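4.2 What happened to the picking job

Vendors describe the handling cell at the Drelberg site as having taken over "the picking." Most of the people we interviewed used the same phrase at first and then took it back within a few minutes. The arm lifts items from a table and places them in trays. Before the cell arrived, picking also meant noticing a bad item, deciding what to do with it, and telling the person upstream. Those parts of the job are still done by hand, by fewer people, and they no longer appear in anyone's job title.

We followed 16 workers across 2 shifts, from the week before the cell was switched on until the end of June. Field notes were taken by the second author, Liya Woldegiorgis, who had worked on the same floor as a temporary packer some years earlier and was known to several of the older staff. We note this as a possible source of bias. It also got us into the break room.

The claim made to staff before installation was that the cell would remove the dull part of the work and leave the skilled part. We found little support for it. Bereket Gebremichael, a shift lead, kept a paper notebook of every time he or one of his team had to step in. Reasons he wrote down include "two stuck together," "went for the gap," "shiny one again," and, on one page, only "no idea." His entries do not match the stop log produced by the Fonex control software, which records a stop only if the arm faults. If a worker reaches over and straightens an item before the fault, the log shows a clean run. The software therefore gives the machine credit for work done by the person standing next to it, and that log is what management reads.

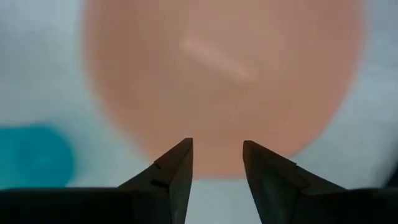

Smooth, rounded goods came up again and again in the interviews. Workers said they could tell by hand how hard to hold a thing and could not say how they knew. Selamawit Workneh, who had trained new packers for most of her time at the site, was asked by the integrator to write down her grip for each product line. She filled a page and a half and then stopped. "They wanted a number," she told us. "I don't have a number. I have my hand." The page was typed up and appears as an appendix to the cell's setup guide, without her name on it.

We do not want to make too much of this. Some of what workers told us about feel may be pride, and in a trial set up by the integrator the arm handled the easier lines without trouble. Our objection is to how the result was used. The trial ran to about 3,000 picks, all on goods that had been laid out singly beforehand. The laying out was done by packers and was not timed. On the live line the same laying out is still done by packers and is still not timed, as Figure 4 shows.

Figure 4. Tasks before and after installation at the Drelberg site, by who carries them out. Shaded tasks are counted in the site's own productivity reports. Spacing items on the table, checking for damage, and clearing near-misses are unshaded in both columns.

Changes in pace were the most common complaint. Under the old arrangement a packer could work fast for a while and then ease off. The cell keeps one speed, and whoever feeds it has to keep that speed too. Hamdia Gebremichael (no relation to the shift lead) described the new post as "waiting, but you can't look away." She had asked to be moved back to hand packing and was told that hand packing was being kept for overflow. The site's staff survey, given after the cell had settled in, reported that 84 percent of respondents found their work "less physically tiring." We have no reason to doubt the figure. The survey did not ask about any other kind of tiring, and it did not go to the temporary workers whose contracts had ended by then.

Management's view was more hopeful. The operations manager pointed to fewer wrist complaints, and the workers we spoke to agreed that this was real and welcome. He also said that no one had been let go because of the cell. This is correct as far as permanent staff are concerned. Temporary posts were not renewed, and the site does not count those as losses.

Whether the pattern holds elsewhere is an open question. The Ambaye site, discussed in Section 4.3, bought similar equipment but kept its packers on rotation, and its stop log and handwritten notes are much closer together.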